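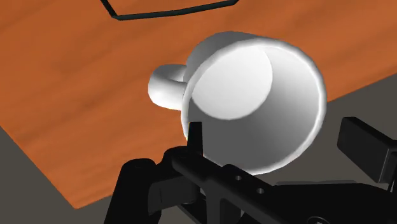

Page last changed: December, 11 a.m.

The student robotics club at Trindine has given its winter term to a single white mug. Members work in simulation, where a black gripper must approach the cup on a wooden table. Pin-yu Ho leads the group of 11 – two of them new this year – and sets each pair up to 200 trials. "The handle is where most of them struggle," she says. Tsz-kin Fung keeps the log, which stands at 3,949 attempts. Entries for the Merko Cup close at the end of term.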